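Brovthorpe Makers' Weekend – the gallery

What a weekend! We had the old Ellton hall from early morning until they turned the lights off on us, and I still came home wishing for one more hour. This page is for everybody who came, and for everybody who told me in March that they'd come next year (I'm holding you to it). We had 17 tables signed up and 2 more that squeezed in at the last minute, and the room was buzzing by ten o'clock.

I love the setting-up part nearly as much as the weekend itself. People wander over to see what you brought, somebody lends you a clamp, and before you know it you've swapped half your spare parts.

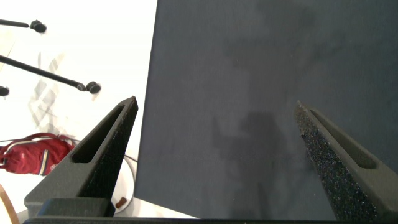

Tonantzin Cervantes ran the beginners' corner again, and she was wonderful – 37 people sat down with her and every one of them took something home. Hakim Majimbun brought the Gil kits, all 20 of them, and they were gone before lunch!

Huge thanks to the Plerkura folks for the coffee and those cinnamon rolls. If you left a green thermos by the side door, I have it. Sign-up for next year's tables opens in March, and returning tables get first pick of their spots.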